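Forum > Arms and Grippers > Perception and Grasping

4 min read

Posted 9/17/25 by tunell_tinkerer

Wrist camera keeps proposing grasps on the shadow instead of the object

Hello all, and sorry in advance for the length of this, I never manage to keep these short. I have a small arm with a two-finger gripper and a camera at the wrist, and I'm running the Weldu grasp planner on top of Ralov for the motion side. On my old dark mat it all worked nicely. I've since moved to a white surface with a curve to it, and my success rate has fallen off a cliff.

What happens is that the detector returns a perfectly sensible box, the segmentation then grows a tail down one side, and the planner puts the grasp centre somewhere in the tail. The arm goes down very confidently and closes on nothing. I also get the odd proposal with a tiny little mask out in the white, well away from anything worth picking up. My log has 2555 attempts in it since March, and the last 171 are the ones on the white surface, if that helps anybody.

I've included a view from the wrist at the pre-grasp pose, gripper open. The pink one is the target.
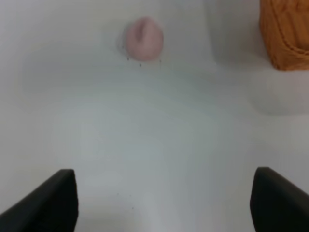
What I have tried so far

I turned exposure down, which made the fingers a black blob and didn't help the mask. I turned it up, and the pink thing went so pale that the detector lost it now and then. I raised the confidence threshold too, and all that did was make the arm sit there thinking. I'd rather not go back to the mat if I can avoid it, as I've grown fond of how easy the white is to wipe down! Is there a sensible way to tell Weldu to leave shadows alone, or do I need to train something of my own?

Replies

mara_bench

Welcome, and please don't apologise for the length, it's much easier to help when someone has written things down properly.

I had very nearly the same trouble on my own setup (the one I call Mara, hence the name), and I don't think you need to train anything. Look at the grey down the left side and underneath your pink object. If your segmentation is working mostly on brightness, that soft grey is far more different from white than you'd expect, so it gets swept in with the object. Your pink is quite muted as well, which narrows the gap further.

I would work through it in this order:

Convert to a colour space with a separate saturation channel and threshold on that. Shadow on white is nearly colourless and even a pale pink isn't, so the tail ought to shrink a good deal. Lock the white balance first, or the threshold will wander about as the arm moves.

Put a minimum area on the masks, after an opening step with a small kernel. There are some tiny dark specks on the white, a few just under the pink object and a couple more nearer the left finger, and I would bet those are your odd little proposals. A wipe wouldn't hurt either, but the filter should be there anyway.

Mask out the fingers. They sit in both lower corners and they're by far the darkest thing in view, so any automatic exposure is going to be pulled about by them. Save one mask with the gripper open and one with it closed, and blend between the 2 according to the finger position. It's an evening's work and you'll be glad of it.

One more thing, and I may be wrong here as I can only go by the shading - your surface looks curved to me. If Ralov is planning against a flat table plane, your depth at the grasp point could be out even when the mask is perfect. Try fitting a plane to a small patch beside the object each time and taking the approach height from that. Do keep the patch clear of the paler raised part over on the right.

greyscale_gus

just use depth

tunell_tinkerer

Thank you both, and mara_bench especially, that is enormously kind. I did the saturation threshold and the area filter before supper, and the tail has gone from the mask on the saved images I've replayed. The stray proposals have gone as well. I haven't run it on the arm yet, so no promises.

On depth, I'd love to, but mine comes back full of holes on this surface, I suppose because there is so little texture for it to match. Perhaps I've set it up badly.

A small follow-up if anyone has the patience. The orange textured thing in the top right corner is only partly in view, and the planner still offers grasps on the bit it can see. Should I drop any mask that touches the border, or back the arm off and look again?

mara_bench

Back off and look again if you can spare the time per pick. If you drop every border mask, an object near the edge may never get its turn. I do allow only 2 retreats per object, though, or mine will happily go up and down all afternoon.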